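Drimon notebook, Saturday, late morning

Household chores, simulated bathroom, second batch. Really pleased with this one! The Meireles planner got through 200 runs overnight and finished the job in 124 of them, up from 10 in the first batch, which I had half decided not to mention to anyone at Flekdale.

The job is the same as before: start at the doorway, find the spray bottle on the toilet tank, lift it clear without sending the other bits to the floor, and put it by the sink. A child would manage it. For us it is a proper test, with a narrow room and a cluttered tank top. 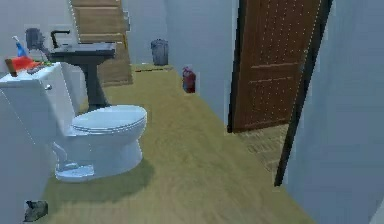
Most of the failures are boring, which I take as a good sign. The commonest is the approach path: it swings wide, clips the door and gives up. Next is knocking the red thing while reaching for the bottle. Only a handful were true muddles where it lost track of what it was meant to be fetching.

Can machines clean a bathroom yet, then? No. Fetching the bottle is the easy bit, and wiping round the base of a toilet is a different animal — we have no decent contact model for cloth, and Clima's one fell over as soon as we made the surface curved. But I would have said "not for years" in January and I'm less sure now.

To do: shuffle the tank clutter between runs, try the door at three angles, rerun the 76 failures with the slower reach. Log is batch 284 if anyone wants to poke at it.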